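Speaker notes: Microfiber release in shared laundry rooms
Watley session, 2021-06-06
Slot is 2 x 20 minutes with a break for questions in the middle.

Slide 1. Title

Leave the title up while people sit down. Say which half covers what: first half is where the fibers come from and how we measured them, second half is what a building manager can do with the numbers. The handout has the tables. Do not read the tables aloud.

Slide 2. Scope

The talk covers domestic and shared front-loading washers. It does not cover industrial laundries, dry cleaning, or tumble dryers. Dryers release fiber to air through the vent and need a different sampling method. If someone asks, say the dryer work is planned and go on.

Define terms once. A fiber is anything longer than it is wide by a factor of three or more and caught on the filter. Lint is what collects in a trap. Shed mass is dry mass on the filter per kilogram of dry textile loaded. Every chart after this point uses shed mass unless the axis says count.

Slide 3. Where fibers come from

Loose ends left over from cutting and spinning come off in the first few washes. After that, the release comes from abrasion: fabric on fabric, fabric on drum. Brushed knits such as fleece shed more than flat woven cloth of the same polymer. Cotton sheds too, often more by mass, and breaks down on a different timescale. Keep natural and synthetic fiber separate when answering questions. People mix the two and then compare figures that were never comparable.

Slide 4. Test site

Watley is a residential building with one shared laundry room in the basement. All machines are the same model and drain to one stack. We put a sampling tee on the drain line of each test machine, ahead of the stack, so neighboring loads could not mix in.

The building log gave us 340 usable cycles. A cycle was dropped if the door was opened mid-program, if the load was not weighed, or if the filter housing leaked. List these three and stop. The full exclusion table is in the handout.

Slide 5. Filter train

Walk through the diagram left to right: tee, settling chamber, coarse screen, fine screen, flow meter. The fine screen is the one that matters. It blinds quickly when powder detergent is used, and the pressure rise sends water around the bypass. We moved to liquid detergent for all test loads after the pilot. State that this limits what we can say about powder.

Screens were rinsed, dried to constant mass, and weighed. Blanks were run with an empty drum at the start of every batch. Blank mass was subtracted. If the blank was above the limit, the machine was run empty again until it came down.

Slide 6. Result by load size

Small loads shed more per kilogram. A half-empty drum lets items fall farther and rub more, and the water-to-textile ratio goes up. The trend holds for every fabric group except towels, where the spread is too wide to say anything. Point out the towel bars and say they are inconclusive.

Slide 7. Result by program

Delicate programs are often recommended. On this model the delicate program uses a higher water level, and shed mass was higher than on the quick cold program. Make it clear that the finding applies to this model. Another maker's delicate program may use less water or turn the drum less. The useful advice is to read the water volume in the manual and ignore the name on the dial.

Temperature had a smaller effect than duration. Spin speed had no effect we could separate from noise.

BREAK FOR QUESTIONS. Cut off at ten minutes.

Slide 8. Control options

Split into three places: at the garment, in the drum, on the drain. Spend most of the time on the drain, where a building has control without depending on what residents do.

Garment: prewash at the mill, denser yarns, fewer brushed finishes. None of it is up to the audience.

Drum: fuller loads, shorter and cooler programs, and bags. More on bags under slide 11.

Drain: an external filter on each machine, or one larger unit on the shared stack.

Slide 9. Drain filters compared

We tested the Cerora cartridge unit and the Kahraman self-cleaning unit, one per machine, same room, same months. Mean capture for the Cerora was 76 percent by mass. The Kahraman unit was still being adjusted in August and the series is too short to report a mean. If pressed for a number, decline. Say the series will be finished and posted with the rest.

Maintenance decides whether either one works. A cartridge left in past its change interval goes to bypass, and from outside the housing it looks the same as one that is filtering. Put the change date on the housing in marker.

Rinsing a cartridge in the sink returns the fiber to the sewer. Scrape it dry into the trash.

Slide 10. Cost

Installed cost for the whole Watley room was 3,000 dollars, plumbing included, cartridges not included. The Trunenmont building got a lower quote for a single stack filter and turned it down over the service contract. Do not go into the contract. Say that labor for cartridge changes was not priced and should be.

Slide 11. Bags

Two kinds get confused. A fine-weave filter bag is made to hold fibers back. An ordinary mesh laundry bag has openings far wider than a fiber and holds back nothing measurable. It can still cut down on abrasion from zippers and hooks in the rest of the load, and it keeps small items out of the door seal. We did not measure either effect. Tell residents to fill any bag loosely and close the zipper fully.

Slide 12. Contacts and handout

Leave this one up through the final questions. Raw data requests go through the form on the last page of the handout. Return the clicker and the loan adapter to the front desk.
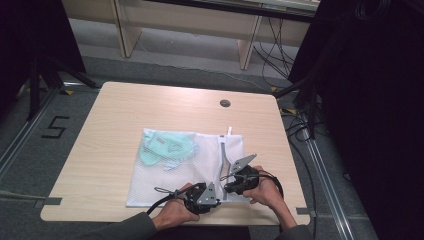
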